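Progress report to Kasprzak, second reporting period
Project: Household manipulation from hand-held gripper demonstrations
Submitted by: Sunita Achterberg, Trolla
Sep 30, 2021

1. Status

The work is on schedule. Collection in Sidville homes is complete for the bedroom tasks, and a first policy has been trained and tested on them. Kitchen tasks have not started. They were planned for the next period and we see no reason to move them.

2. Collection

We collected 600 two-handed demonstrations in bedrooms, all with the operator holding one gripper in each hand. The tasks were folding a garment on the bed, moving a garment from the bed to a basket, and straightening a bed cover. Gerardo Gatti and Trinh Lại did most of the collecting. Each gripper carries its own camera and a printed code label, so recordings from the left and right hands can be told apart later without relying on the file order.

Operators were asked to stand beside the bed and bring both grippers up before starting a task. This gives the alignment software a short stretch of footage in which each camera sees the room from a different side.

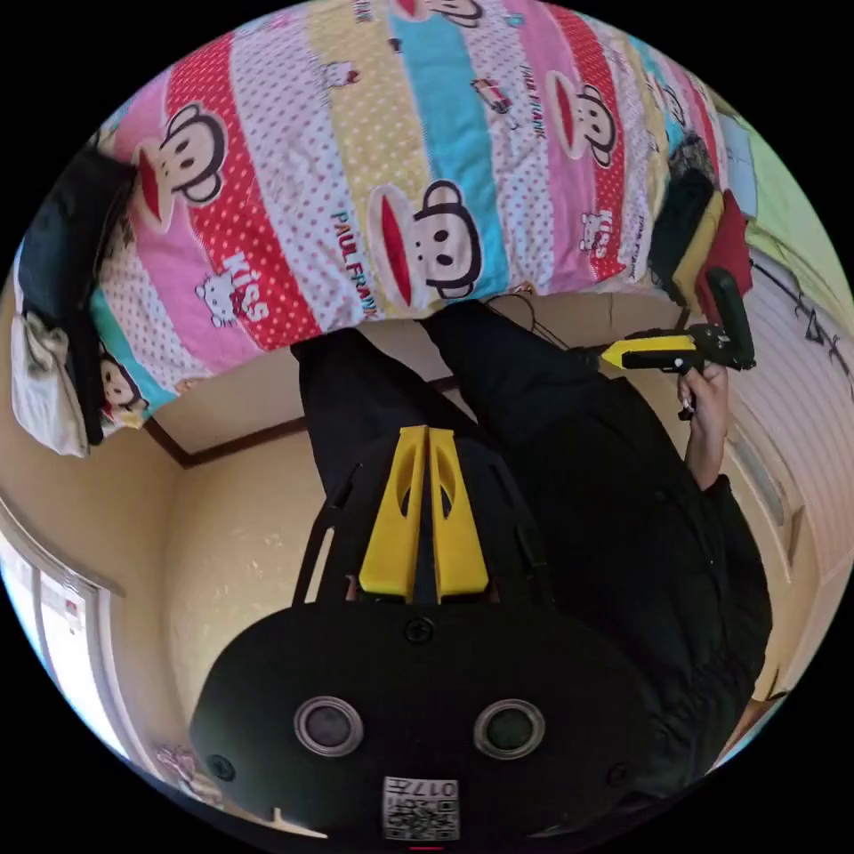

Operator with the second gripper beside the bed, bedroom site. The yellow fingers of the recording gripper are at center.

Of the 600 demonstrations, 151 were dropped. The main cause was lost tracking on one of the two grippers, mostly when the camera was pointed at a plain wall for too long. A smaller group was dropped for time offsets between the two recordings that we could not correct.

3. Method change

The February plan called for tracking each gripper separately and joining the two paths afterward. That did not hold up. Small errors in each path added up, and the distance between the hands drifted over a long fold. Emmett Pruitt rewrote the alignment step so that both recordings are placed in a single map of the room – patterned bedding and furniture edges supply most of the fixed points. Rooms with direct daylight needed a further change, a limit on exposure, so that a window does not wash out the rest of the view.

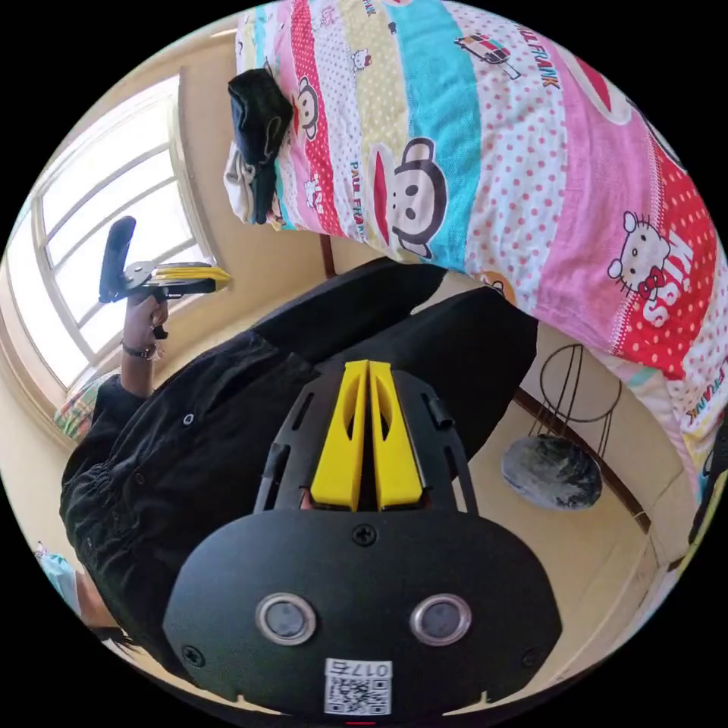 Do the bedrooms have to be mapped again when the bedding is changed?
A new map is made at the start of every session, so a change of bedding between sessions has no effect on earlier recordings.

4. First results

The policy was trained on the retained demonstrations and run on our two-arm bench at Trolla, 48 trials per task. Moving a garment was the most reliable task. Folding worked on thin garments and was poor on thick ones, where the fingers often closed on a single layer. Straightening the cover is not yet usable. The arms pull the cover evenly but stop too early, and Barrett Baptiste is checking whether the demonstrations themselves end too soon.

5. Next period

We plan to collect around 300 more demonstrations, most of them folds of thick garments, and to begin the kitchen tasks once those are in. We also ask Kasprzak to approve moving the unspent travel money to replacement gripper fingers. The remaining budget lines are unchanged.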